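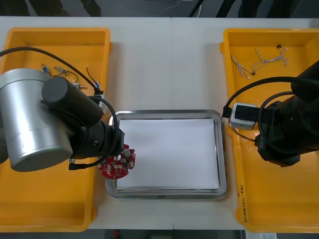 Figure 1. The two arms over the steel tray. The left one holds a red round board and the right one holds a small white module.

Two-Arm Kit Sorting on a Shared Workshop Table
Project report, December
Group members: Dilruba Patwary, Toàn Khúc, Iresha Samarakoon
Workshop contact: Maxence Gautier

1. Purpose

Our project is to build a table where two robot arms collect electronic parts from yellow bins and put them together in one tray, as a kit for a person who will assemble them later. We built it in the Carkport shared workshop, where our group has rented one bay during the term. The budget was 400 euros for everything except the arms, which belong to the workshop.

2. Table and bins

We put the steel tray in the centre, because both arms must reach it. The first plan was a deep wooden box, but the fingers touched its wall when they came in at a low angle. Toàn found the tray in a kitchen shop. The bare metal gave strong reflections, so we lined it with white paper. We change the paper when it gets marks.

The bins are at the two sides. Boards and wire harnesses should not be mixed in the same bin, but during testing we did not always keep this rule, and it cost us time.

3. Picking the round board

The board was the part we expected to be easy. It is flat and does not bend. The difficulty is the height. When it lies on the floor of the bin, the fingers have very little edge to hold, and if they go too low they press on the plastic and the arm stops with a force error.

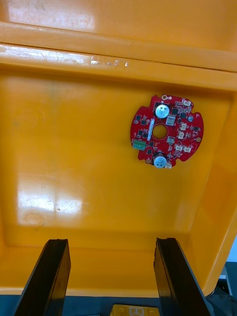
We also had to choose the direction of the grip. The board has notches in its outline, and the capacitors are tall compared with the other parts, so a finger must not come down on them. Iresha wrote a small routine which looks for the hole in the centre and then turns the wrist until both fingers meet a clear part of the edge. Glare on the plastic confused this routine many times. We lowered the lamp brightness and it became better, but the problem is not fully solved.

4. Tests

We made 100 attempts with the board and 9 of them failed at the force limit. The harnesses were worse and we have not finished counting these results in a fair way, so they are not given here. A harness changes its shape each time it is dropped, and two of them together can easily catch each other.

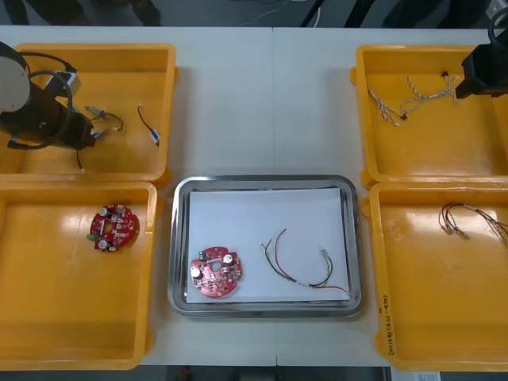 Figure 2. Four bins and the tray, with one board and one wire harness on the paper.

5. Remaining work

The left arm needs a better cable holder at the wrist. Dilruba is drawing a clip for it, and Mitali Begum from the Indton group has offered to print it. We would also like to try a matt sheet on the bin floors against the glare.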